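Print this page | E-mail this page

Work and Automation, course handout, unit 4
When the dish room gets two arms: what changes for the people
Notes by Eilif Lindholm, revised November 11, 2025

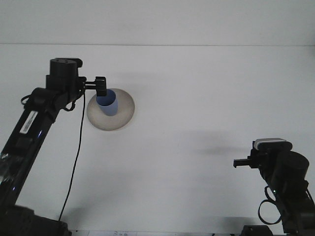 Fig. 1. Two-arm work cell with one plate and one cup. The left gripper is at the cup.

1. Where we are in the course

In unit 3 we read about automation in large factories, where the robot stands behind a fence and the worker stands outside. Today we go to a smaller place. Griltbridge is a company that runs canteens, and its kitchen at Moen serves lunch to the offices around the harbor. The kitchen has 19 employees. In July they started a trial with a pair of robot arms for handling of plates and cups after the lunch. The arms are set up by a small supplier, Skeva, and the people from the dish room take part in the work with them.

Please read the notes before the seminar and bring the interview sheet with you.

2. The task and the job

A task is one piece of work, for example to lift a cup from a plate. A job is many tasks that one person holds together during a day. Much of the writing about automation mixes these two words, and then it becomes difficult to say what is lost and what is kept.

Look at Fig. 1 with this difference in mind. The table is white and nearly everything is taken away from it. There is one plate and one cup, and the cup is on the plate. The second arm holds nothing. For a machine this is a suitable start. Compare it with a tray which comes back from a real lunch: napkins, half a bread, a fork under the soup bowl, sometimes a telephone that somebody forgot. The person in the dish room sorts this without thinking that it is a skill.

Maj-Britt Söderlund has worked in the dish room at Moen for 22 years. In the interview she was asked to list her tasks, and she wrote down five. After one hour of walking together with the student group the list had 38. To warn the cook that the deep plates are running out was one of them. To notice that an older guest did not eat was another. No one had written these in a job description.

3. What changed at Moen

The following is taken from the interviews and from the work plan of the kitchen.

The lifting. Stacks of plates are heavy and the movement is the same all day. Several of the staff had pain in the wrist and shoulder, and they were positive to the trial for this reason.

The pace. Before, a person could work fast for a while and then slowly. With the arms the table must be filled evenly, and some felt that they now waited for the machine and at other times ran for it. Helge Vik, the kitchen manager, changed the break times two times in the first weeks.

The new tasks. Somebody has to show the arms how a thing is done, stop them when a cup stands wrong, and write down what happened. In one month the staff wrote 2589 lines in the log. This work was first done beside the ordinary work and without extra pay. After a discussion with the union representative, Ebbe Rønning, it was put in the work plan as its own shift.

The talk. The old dish room had two persons at one sink. Now they stand with a longer distance between them, and one of them looks mostly at a screen. Söderlund mentioned this before she mentioned anything else.

4. Terms to know

Deskilling: the work is divided so that less knowledge is needed from the worker.
Upskilling: the worker learns more and gets more to decide.
Hidden work: tasks that are necessary but are not counted or paid.

Be careful with the first two. At Moen both happened in the same room. The person who keeps the log has learned a lot, and the person who only fills the table says that her day has become thinner.

5. For the seminar

Choose one workplace you know from inside. Write the list of tasks as the manager would write it, and then as the worker would write it. Mark which of them could be done on a table such as the one in Fig. 1, and what would have to be cleared away first. Groups that visit Bindberg next week use the same sheet, but leave out the part on pay, as negotiations are going on there.

Reading: chapter 6 in the course book, and the Moen interviews 2 and 4.

Comments (3)

Roald Halvorsen
Thank you for the notes. I worked in a laundry when the folding machine came and I recognize the part about the break times very well. Is the log from Moen available for students?

Eilif Lindholm
Yes, but only in paper and without names. Ask me after the seminar.

kari_evening_group
Does the second list in part 5 have to be from an interview or can we use our own experience? I have been at the same bakery since school.

We use cookies to remember your login and language. By continuing to read the course pages you accept this. Change settings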